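Mit dem Rollstuhl durch den Sommer: was wir beim Leihen gelernt haben

10/09/2023

Meine Mutter hat sich im Juni den Knöchel gebrochen, und für die Zeit danach brauchten wir einen Rollstuhl.

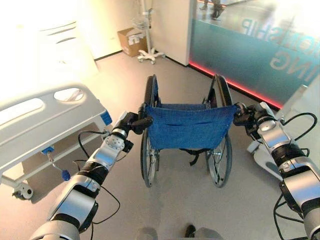 Der Arzt hatte sechs Wochen ohne Belastung verordnet. Mit Krücken kam sie in der Wohnung zurecht, draußen nach wenigen Metern nicht mehr. Das Rezept gab es in der Praxis, den Rest mussten wir selbst klären. Die Kasse nannte uns zwei Sanitätshäuser. Beim ersten hieß es, man melde sich. Beim zweiten, Pelley, hatte Tài Kim Dienst, und der fragte als Erster nach der Sitzbreite und danach, ob es bei uns Stufen gibt.

Es gibt Stufen. Drei vor dem Haus, dann keine mehr bis zum Aufzug. Wir haben eine Rampe dazugemietet, zwei Schienen zum Ausziehen. Für eine Person allein ist das mühsam, zu zweit geht es gut. Rückwärts hinunter, vorwärts hinauf, das hat uns Herr Kim auf dem Parkplatz gezeigt.

Unterschätzt habe ich die Gehwege. Unsere Straße fällt zur Fahrbahn hin leicht ab, zu Fuß merkt man davon nichts. Mit dem Rollstuhl zieht es einen die ganze Zeit nach rechts, und abends spürt man es in den Unterarmen. Wir sind bald auf die andere Seite gewechselt, auch wenn der Weg zum Bäcker dadurch länger ist. Kopfsteinpflaster geht nur langsam. Meine Mutter wollte trotzdem auf den Markt, also sind wir auf den Markt.

Bei den Lokalen war es gemischt. Im Lâm haben sie ohne Nachfrage einen Stuhl weggenommen und den Tisch ein Stück vorgezogen. Im Café an der Ecke hieß es, das WC sei leider im Keller — dort waren wir nur einmal. Der Bus der Linie 19 hat eine Klapprampe, die der Fahrer von Hand auslegt. Das dauert keine Minute, und bis auf einen haben es alle freundlich gemacht.

Ein paar Dinge, die ich beim nächsten Mal gleich machen würde: den Reifendruck kontrollieren, Fahrradhandschuhe zum Schieben anziehen, den Kofferraum vorher ausmessen. Und vor jeder Bordsteinkante Bescheid sagen. Meine Mutter hat sich in der ersten Woche zu Recht darüber beschwert.

Inzwischen geht sie wieder, noch etwas steif und am liebsten mit Stock. Die Rampe haben wir Ende August zurückgebracht, zusammen mit dem Rollstuhl. Die Kaution kam ohne Abzug zurück.

Abgelegt unter: Familie, Alltag

Zuletzt im Blog
Zwetschgenkuchen ohne Hefe
Zu Fuß von Grullgate nach Fekirham
Was vom Balkon übrig ist

Kontakt | Impressum | © 2023 | Nach oben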